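Section 7: Setting up your starter jar

Read this section before you open the sachet. Most of the letters we get at Bastum come from people who opened the sachet first.

The Minami sourdough kit contains one sachet of dried starter, one glass jar with a lid, a paper band and a small spatula. You supply flour, water and a degree of patience. If the lid is missing, look in the box again, under the cardboard flap.

7.1 Choosing a spot

The jar will live in one place for the next week or so, and it will be in your way for all of it. Choose accordingly.

1. Find a flat surface away from direct sun. A windowsill looks charming in other people's kitchens and cooks the starter in yours.
2. Keep it clear of the hob, the kettle and anything else that gets hot without warning.
3. Leave enough height above the jar to lift the lid straight off. Under a low cupboard you will end up tilting it, and then you will end up cleaning the cupboard.
4. Put a saucer under the jar from the second feed onwards. Starter that gets out dries like cement, and several varnishes come off with it.

Note: A warm kitchen gives quick results. A cold one gives the same results later. Moving the jar from room to room in search of the ideal temperature mostly gives you a well-travelled jar.

7.2 Washing the jar

1. Wash the jar and lid in hot water with a little washing-up liquid.
2. Rinse until the water runs clear and there is no smell of lemon, pine or mountain anything.
3. Leave the jar to dry in the air. Tea towels leave fluff, and fluff has never improved a loaf.
4. Check the rim with a fingertip, gently. If you find a chip, stop and write to us for a replacement.

Caution: Do not pour boiling water into a cold jar. The glass is sturdy, but it has its limits and will show you them all at once.
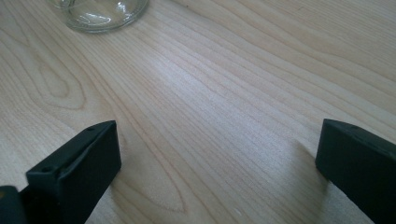

Fig. 12. Clear glass jar upright on a wooden tabletop.

7.3 The first mix

You will need the sachet, 60 g of wholemeal flour and 60 g of lukewarm water. Lukewarm means you can leave a finger in it and think about something else.

1. Weigh the empty jar without its lid and write the figure down. You will want it later and you will not remember it.
2. Tip in the flour, then the contents of the sachet.
3. Add the water and stir with the spatula until no dry patches remain. Scrape the corners of the base, where flour likes to hide.
4. Slip the paper band round the outside, level with the top of the mixture.
5. Rest the lid on loosely. Do not clamp it.

Caution: A working starter gives off gas. A sealed jar of working starter is a small and very sticky bomb. Annapurna Rajan, who wrote the first edition of this manual, had her kitchen ceiling repainted in March and would like this caution printed larger. We have not been able to persuade the typesetter.

7.4 Feeding

Feed once a day, at whatever hour you are reliably awake and sober.

1. Stir the starter and throw away half. Yes, half. Everyone minds this and everyone has to do it.
2. Add 60 g of flour and 60 g of water, and stir.
3. Move the paper band to the new level.
4. Put the lid back on, loosely, as before.

Note: Throw the spare starter in the bin or on the compost. Down the sink it becomes a plumbing matter, and section 9 does not cover plumbing.

Expect plenty of bubbles on day 2, followed by almost nothing for a while. The lull is normal. People tend to give up at this point and buy a loaf, and you may buy a loaf too, as long as you keep feeding the jar.

7.5 Knowing when it is ready

The starter is ready when it doubles above the band within a few hours of a feed, two days running. It should smell sharp and slightly fruity. A whiff of nail varnish remover means it is hungry, so feed it. Grey liquid on top means the same thing and can be stirred back in.

Caution: Pink or orange streaks, or anything with fur, mean the batch is finished. Throw it all out, wash the jar as in 7.2 and start again with the spare sachet, order code 766, from Bastum or any Vodbridge shop.

7.6 If you go away

1. Feed the starter, wait an hour and put the jar in the fridge with the lid resting on.
2. Label it. Unlabelled starter has been mistaken for pancake batter, tile grout and, once, a face mask.
3. On your return, take it out and feed it daily until it doubles again.

Section text revised by Wakana Hosoda, December 27, 2021. For baking times, go to section 8.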